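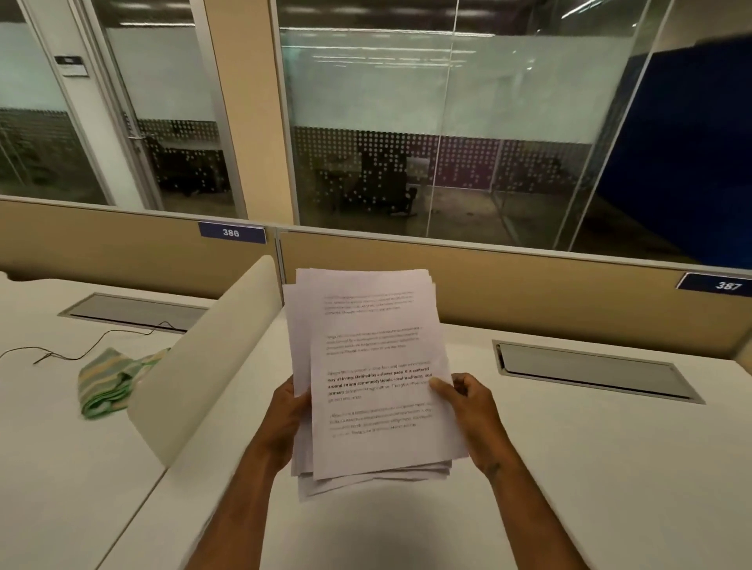 Beide Hände am Papier

Blog > Bewegung & Ausreden > Rudern im Flur

Miranda findet, ich ziehe zu früh

Seit August steht bei uns im Flur ein Rudergerät. Es heißt Dutar, klingt wie ein Nebenfluss der Donau und ist so lang, dass man zum Bad jetzt seitlich gehen muss. Die Familie hat sich daran gewöhnt, so wie man sich an einen großen, schweigsamen Untermieter gewöhnt.

Gekauft habe ich es gebraucht, von einem Mann, der beim Einladen auffallend gute Laune hatte. Das hätte mir zu denken geben können. Der Kilometerzähler stand bei 80. Achtzig Kilometer in zwei Jahren, das rudert ein ehrgeiziger Mensch in zwei Wochen, und ich habe auf der Heimfahrt noch herablassend über den Vorbesitzer gelächelt. Mein eigener Zuwachs bis Weihnachten war dann, sagen wir, kollegial.

Im Januar sollte es ernst werden. Ich habe mir also den Trainingsplan von Eluned Cadwaladr besorgt, die früher im Achter saß und heute Leuten wie mir per Videokurs erklärt, dass Rudern aus den Beinen kommt. Ihr Programm heißt »Peltmont«, angeblich nach einem Bootshaus, und beginnt mit einem Test: 4000 Meter am Stück, Zeit egal, Hauptsache ankommen.

Angekommen bin ich bei 2355. Dann klingelte es an der Tür, und ich war noch nie so freundlich zu einem Paketboten. Ich habe ihm sogar angeboten, das Ding für die Nachbarn im dritten Stock anzunehmen, und mich anschließend ausführlich über das Wetter unterhalten. Als ich zurückkam, hatte sich das Display ausgeschaltet. Man soll Zeichen ernst nehmen.

Zum Kurs gehört auch eine Stimme in der App, die sich Miranda nennt. Miranda wird nie laut. Sie sagt nur Sätze wie »Du ziehst etwas früh mit den Armen« und macht danach eine Pause, in der man sein ganzes Leben überdenkt. Mein Mann grüßt sie inzwischen im Vorbeigehen. 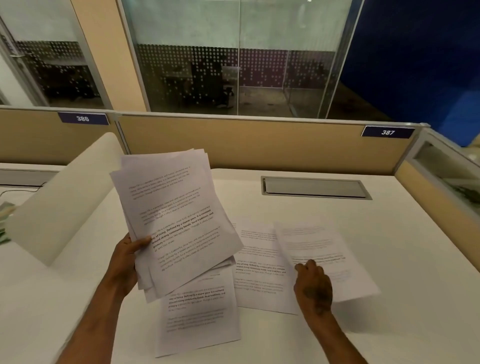 »Village life is a peaceful, close-knit, and nature-connected way of living.«

Was sich seit Jahresanfang geändert hat: Ich rudere 3-mal die Woche, morgens, bevor jemand ins Bad muss. Die Einheiten dauern zirka so lange wie eine Folge von irgendwas, und ich schaue dabei gar nichts, weil ich sonst den Takt verliere und mit den Knien gegen den Griff komme. Der blaue Fleck links ist von der Folge über die Tiefseefische.

Eine Freundin schwört dagegen auf ihr Studio, das Vata heißt und wo es nach dem Training Ingwerwasser gibt. Sie hat mich zweimal mitgenommen. Beim ersten Mal stand ich eine halbe Stunde auf einem Bein, beim zweiten Mal auf dem anderen. Das Ingwerwasser war gut.

Den Test habe ich letzte Woche wiederholt, diesmal mit abgestellter Klingel. Die 4000 Meter sind voll geworden. Über die Zeit möchte ich nicht sprechen, Eluned hat ja selbst geschrieben, sie sei egal, und Miranda hat gesagt: »Geschafft. Achte beim nächsten Mal auf deine Schultern.« Von ihr ist das praktisch ein Heiratsantrag.

Nächste Woche fangen die Intervalle an. Falls jemand einen Teppich abzugeben hat, der Rollgeräusche schluckt: Die Familie unter uns hat gefragt.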